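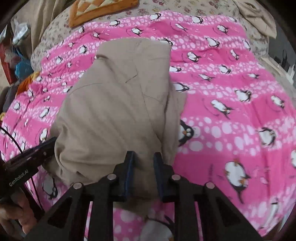
Why do we fold clothes before we put them away?

Folding makes a garment smaller and gives it a regular shape, so that it takes up less room, keeps its creases where we want them and can be found again without turning out the whole drawer.

Chapter 14
Folding and Storing Clothes

In this chapter you will learn:
how to choose and prepare a surface for folding
the basic fold used for most tops
how folding differs for trousers, knitwear and small items
when a garment should be hung up
how to store folded clothes so that they stay folded

Words to know: nap, grain, crease, placket, selvedge, fleece

14.1 Where folding is done

The previous chapter dealt with drying and airing. By the time clothes reach the stage covered here they should be fully dry, including the waistbands, cuffs and pocket linings. A garment put away slightly damp will smell within a day or two and may mark the things next to it.

Few homes have a table set aside for laundry. Most people fold on a bed, and for good reason: a bed is large, soft and usually close to the wardrobe. A kitchen table is firmer and gives a sharper fold, but it has to be cleared and wiped first. The floor is a poor choice except for sheets, and then only with something clean laid down.

A bed has two drawbacks. It is low, so that a tall person folding for half an hour will feel it in the back. It also gives way under the hand, which makes it harder to press a fold flat. Kneeling beside the bed helps with the first. For the second, lay a large book or a tray under the garment when a sharp line is needed, as with a shirt front.

The cover on the bed matters too. A smooth cotton cover lets a garment slide, so it can be turned and squared up easily. Fleece grips. If you spread a beige top over a fleece blanket, such as the pink one with penguins on it at the head of this chapter, and pull at one corner, the pile of the blanket holds the rest of the cloth back and wrinkles form across the middle. Lift the garment clear and lay it down again each time you want to move it. Fleece may also leave fibres on dark clothes, which should be checked before they go in the drawer.

Colour is worth a thought. A plain garment shows up well against a patterned cover, and it is easy to see whether its edges are straight. A patterned garment on a patterned cover is much harder to judge, and a plain towel laid underneath will save time.

14.2 The basic fold

The basic fold suits T-shirts, light jumpers, pyjama tops and most children's wear. It takes a beginner a minute or so and an experienced person a few seconds.

Lay the garment face down with the neck away from you. Smooth it with the flat of the hand, working from the centre towards the sides. Do up any zip. Buttons need only be fastened at the top, the middle and the bottom.

Bring one side in towards the centre, so that the new edge runs in a straight line from the shoulder to the hem. Lay the sleeve back along this edge. A long sleeve will need a second turn at the elbow. Repeat with the other side. You should now have a long rectangle about as wide as the neck opening and a little of each shoulder.

Fold the hem up to the middle, then fold again to meet the neck. Turn the garment over and the front will be uppermost, with the neckline at the top.

The commonest fault is a diagonal fold across the body. It comes from bringing one shoulder in further than the hem on the same side, or from picking the garment up by a single point so that the weight of the cloth swings to one side. The only cure is to open it out and begin again. Pressing down on a diagonal fold will set it, and it will still be there when the garment is worn.

Hold the cloth in two places whenever you can. One hand at the shoulder and the other at the hem will keep the grain straight between them. Pinching a garment by its lower end bunches the cloth there and leaves the top free to twist.

14.3 Other garments

Trousers are folded lengthwise first, one leg over the other, with the seat pulled out flat. They are then folded in half or in thirds, depending on the depth of the drawer. Jeans may be folded on the side seams. Trousers with a pressed crease should be folded on the crease or hung.

Heavy knitwear should never be hung. The weight of the wool pulls the shoulders out of shape, and a jumper left on a hanger over the summer may be too long to wear by October. Fold it loosely, with as few turns as the shelf allows, and put it at the top of the pile.

Fabrics with a nap, such as velvet and corduroy, mark easily. Fold them with the nap inside, and place a rolled towel in the bend if they are to be stored for more than a few weeks.

Socks are best laid one on the other and folded once. Turning one cuff over the pair keeps them together but stretches the elastic.

Blankets and throws need two people or a good deal of floor. Fold a fleece blanket in half lengthwise, then in half again, and roll it from one end. Rolled fleece fits a narrow shelf and can be pulled out without disturbing what is beside it.

14.4 Case study: the linen room at Dretincombe

Dretincombe is a residential home with 34 bedrooms. Its laundry is run by Vlasta Stojanović and one assistant. Until a few years ago each resident's clothes were folded in the laundry, stacked on a trolley and carried upstairs. Clothes at the bottom of the stack arrived creased, and small items were often delivered to the wrong room.

The home changed its method in March. Clothes now go upstairs unfolded in a shallow open crate, one crate to a room, and are folded on the resident's own bed. Residents who wish to can do some of the folding themselves. The crates, made by Sulura, hold a single wash load and stack when empty.

Ms Stojanović recorded the results over 16 weeks. Items reported missing fell in every month of the trial. The work took longer at first, but by the end the time spent was close to what it had been before. She noted that several residents had their own way of folding and preferred it, and staff were asked to follow it in those rooms.

14.5 Putting clothes away

A drawer should be filled to a little below its top edge. If it has to be pressed down to close, the folds inside will shift each time it is opened.

Clothes can be stacked flat or stood on edge. Flat stacks suit shelves, and should be kept to a height at which the bottom item can be slid out with one hand. Standing clothes on edge suits deep drawers. Every item can be seen, but the row must be fairly full or it will fall over. A box or a piece of stiff card will hold up the end of a short row.

Put freshly washed items at the back or the bottom, so that all the clothes are worn in turn.

Practical work

1. Fold the same long-sleeved top on a table, on a smooth cotton cover and on a fleece blanket. Time yourself on each, then compare the straightness of the edges.

2. Wanting Gu has one drawer for all her tops. When they are stacked flat, she can see only the top garment in each pile. Draw a plan of the drawer with the same tops stood on edge, and say what she would gain and lose by the change.

3. Find three garments at home that should be hung and three that should be folded. Check the care labels and write down anything they say about storage.

Section 14.6, on moth and damp, begins overleaf.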